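Ellimow Allotments and Growers' Society
Minutes of the general meeting, 2024-01-13, held in the upper room at Wolitz House

1. Apologies and previous minutes
Apologies were received from plots 14 and 31. The minutes of the September meeting were agreed with one correction: the water rate in item 6 applies per plot, not per tap.

2. Water supply
The meter reading for the last quarter was 499 cubic metres. The increase is put down to a leak on the lower branch between the trough and the hedge. The supplier, Vindeo, has quoted for replacing the whole branch. Members preferred a repair to the two worst joints first. Agreed, with the meter to be read again at the end of the month.

3. Plot lettings
58 plots are let and two are vacant. Both vacant plots are on the north side and need clearing before they can be offered. The waiting list will be written to in order. Half plots were discussed - no change for this year.

4. Seed order
The joint order goes to Þrastardóttir again. Members wanting early carrots should state the variety, as last year's forms were unclear. Onion sets are to be listed separately from seed. 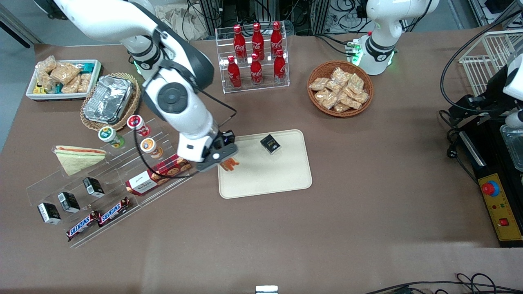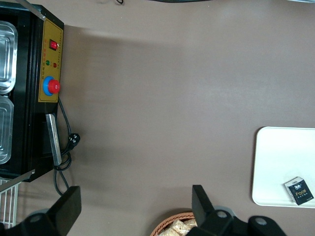
Top: tray with orange sticks. Bottom: red stop button on its blue collar.

5. Paths and hedges
The main path is to stay at its present width. Wood chip may be left at the gate only. Hedge cutting on the lane side must be finished before nesting starts.

6. Bonfires
The existing rule stands: no fires before dusk, and none when the wind is towards the houses. A request to burn blighted haulm at other times was refused.

7. Any other business
The lock on the tool store sticks in frost and will be replaced. Keys held by former plot holders are still to be returned.

The meeting closed at 12.10.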